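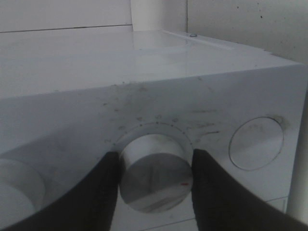
Side grip on an appliance dial. The red index mark is at the lower right of the knob face.

Brastano Arm Kit: Setup Tips and Notes for Kitchen Use

By Eldana Dinsa
Updated 2020-02-05

The Brastano kit is a single tabletop arm with a two-finger gripper and a wrist camera. Zomholm sells it for $834. The rental version is the same hardware without the carrying case. I have used the rental since January, mostly on small appliances with mechanical controls. The notes below cover dials, doors and bowls. Pouring and cutting are left out.

Mounting

Clamp the base to the back or side edge of the counter. The supplied pad compresses during the first day, so retighten the clamp the next morning. Run the power cable behind the base and tape it down. The manual suggests a gap of 20 inches between the base and the appliance. I found this workable for a compact microwave and short for a toaster oven with a drop-down door.

Once the base is set, mark its corners with masking tape. If it has to come off for cleaning, it can go back on the tape marks and the saved positions only need a quick check.

Dials

Smooth round knobs are the hardest control for this gripper. Bring the fingers in from both sides, square to the knob, and close slowly. If one finger touches first, stop and correct the wrist angle. Pushing on will load the shaft sideways.

Wipe the panel and the knob before a session. Kitchen grease is the usual cause of slip. A cloth with a little dish soap is enough, followed by a dry cloth. Specks left on the panel around a dial can also confuse the position reader, which looks for tick marks and will sometimes accept dirt as one.

Use the colored index mark as the reference if the knob has one. A knob with no mark needs a strip of tape, applied at the zero setting. Turn in short steps and release between them; the wrist has limited travel and the software does not always warn before the stop. On a wind-up timer, go past the setting and come back.

The Workneh finger covers are an optional extra. They grip better on glossy plastic. They are also thicker, and on a panel with closely spaced controls I take them off.

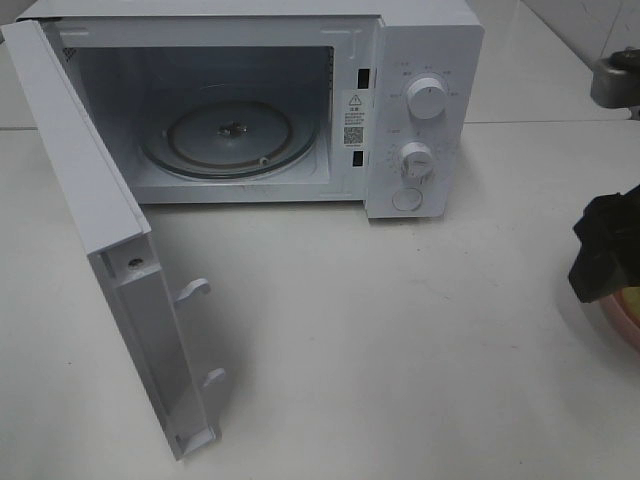
Door clearance takes more planning than the dials. Measure the swing with the door fully open and keep the arm's rest position outside it. On a microwave like this one the door hinges on the left and comes well forward over the tabletop, so the gripper should wait on the control side, to the right. The two latch hooks stick out from the inner side of the door and are easy to catch with a finger when closing. Push on the flat of the door, away from both hooks. The round release button is near the bottom of the panel, below the lower knob, and should be pressed at its center with closed fingertips.

Bowls

Set the bowl on the same side as the arm at rest. Check that the turntable plate is seated before loading. The arm puts a bowl down slightly hard – lower the drop speed to 50 percent in the menu. Use plastic or another light material until the positions are proven. Do not leave the arm working with hot liquids.

Software

The Kemero app handles saved positions. Name each one by appliance and control, for example "microwave timer, start." The default names are numbers and become useless after a week. Export the list before any update. One update cleared mine.

Price and verdict

The refurbished unit at $479 is the better buy for a home kitchen. The arm is accurate enough for dials and push buttons, and slow on doors. Spare finger pads are sold in pairs and ship separately from the kit.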